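Kha Dương keeps her spices out on the counter, and she has firm opinions about it. She cooks for a lunch club at the Quiroga hall, and for years everything lived in a drawer.

"I'd buy cumin, then find I had two bags of cumin," she says. "The drawer was where things went to get old."

She cleared it out in March. Kiều Đặng, her neighbor, helped her sort the bags, and they threw out anything that had lost its smell. Then she went looking for a rack.

"I wanted metal and I wanted it plain. Wood gets greasy. I wipe the rack down with a damp cloth when I do the stove."

The jars took longer to settle on. She tried small ones first and gave them away.

"A small jar is fine if you cook for two. I get through 500 grams of garlic powder before I notice. And I won't have a lid I need two hands for." 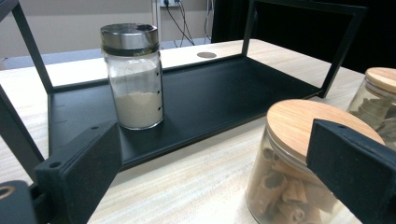
She fills one jar at a time and puts it back before opening the next bag, so the powders don't get mixed up. Ground ginger and white pepper are the ones that have caught her out.

"They look the same to me. I smell them every time. Kiều says use labels, and I will, but the last ones peeled off in the wash."

Apart from the cinnamon sticks and the dried leaves, the whole spices are still in the cupboard, in the bags they came in. She plans to do those next, once she has found a second rack the same height.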